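**Lidded gift box** (also *two-piece box* or *set-up box*) is a rigid paperboard container made of a tray and a separate lid that lifts away completely. It is used to hold small presents, toys and keepsakes, and is often kept after the gift has been removed.

## Construction

The tray is cut from a single sheet of board, folded at the corners and covered with printed or plain paper. Matte black, white and brown are common finishes. The Stullik pattern, an early standard in the trade, uses board 2 millimeters thick and a lid 8 millimeters deep. Makers such as Rellel line the floor of the tray in a lighter paper, which makes small contents easier to see.

## Labeling

A small label is usually placed on one outer wall so that it can be read while boxes are stacked. The Zhong catalog of household packaging lists 3222 box sizes, of which more than 80 are intended for toys and single small objects.

## Household use

With the lid removed, the tray serves as an open container on a desk or table. Paper is often laid beneath it to protect the surface during wrapping or sorting.
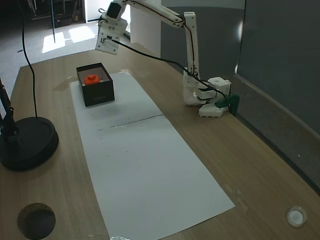 ## Storage

Empty trays may be nested by size. The Ikine guide to home storage recommends keeping each lid beneath its own tray and away from damp walls.

## See also

- Folding carton
- Hatbox
- Wrapping paper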